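We use cookies to improve your visit. Accept Manage settings

Search Skirnbridge Help topics, posts, members

Snack tubes laid at a slant on a shelf, stand them up or lay them down?

posted by grorkura

I look after a small snack corner with one black metal shelving unit and a steel table beside it. The upper shelf has a white lip. I have been laying the chip tubes on it at a slant, caps up, a different color for each flavor. People find their flavor fast, but I can't fit many that way. The lower shelf is deeper and I haven't decided what goes on it. Should I stand everything up? Refills come in cases of 8. 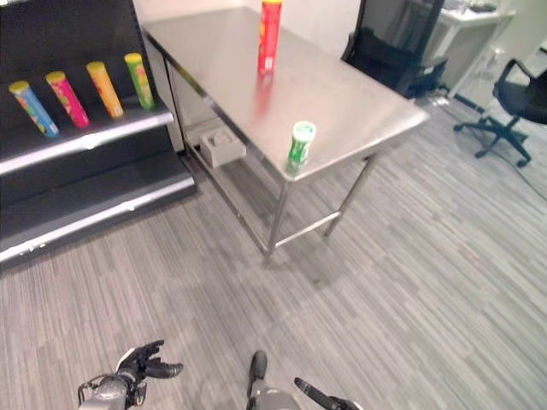 Replies

oltine_shop

Keep the slant on top. With the caps all pointing the same way it's easy to pull one out, and you can tell from across the room when a flavor is gone. Leave a gap between tubes so one doesn't drag the next one with it.

Use the lower shelf for backups and stand those upright, two or three deep. Same color order as the top. Measure the height between the shelves before you do this. Mine was too short by half an inch and I had to move the upper shelf up a notch.

Short, wide containers do better on the lower shelf too. They roll if you lay them down. I would keep the table clear for unpacking, and wipe it after, steel shows every fingerprint.

noh959

just stand them all up, takes 6 minutes

oltine_shop

Standing is fine if the shelf is level. If it tips forward at all, check the lip is high enough first.

Get new replies by email. Enter your address to subscribe.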